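Project Hutska: progress report to Astent, December
Prepared by Nathalie Van Leeuwen, with test notes from Henk Van der Linden

1. Summary

Work on the two-arm cloth handling cell continued for most of the month. Five working days were lost to a fault in the right arm's gripper, which released and closed again without a command. There were no injuries and no damage to the arms. The delay moves the folding trials back, but the final delivery date is unchanged.

2. The fault

On a Monday morning run the right gripper opened while both arms were pulling a cloth taut. The left arm carried on with its move and dragged the cloth across the table. Lingyun Tan pressed the emergency stop. The controller had logged no error. The same thing happened in two further runs that week, each time with the right wrist turned well inwards.
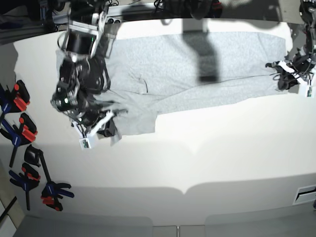
The cause was traced to the signal cable at the right wrist, where a connector was working loose as the joint turned. When contact dropped, the gripper driver restarted and went to its default state, open. Cabling on the left side has the same layout, with thin black cables looped around the white mount at the gripper, and we have treated it as exposed to the same risk. Both connectors have been replaced with a locking type supplied by Prins, and both cables now have a strain relief.

3. Safety changes

The default state after a restart is now "hold". Loss of signal from either gripper stops both arms. Geert Maes has reviewed the change and asked for the stop time to be measured again under full load. That test is outstanding.

4. Effect on the plan

Flattening trials resumed after the repair and have run for more than four hours without an unplanned release. Folding trials start two weeks later than planned. Spare cables are covered by the existing parts budget.

5. Open points

Stop time test under full load: Henk Van der Linden.
Updated risk assessment to Astent: Benedetta De Luca.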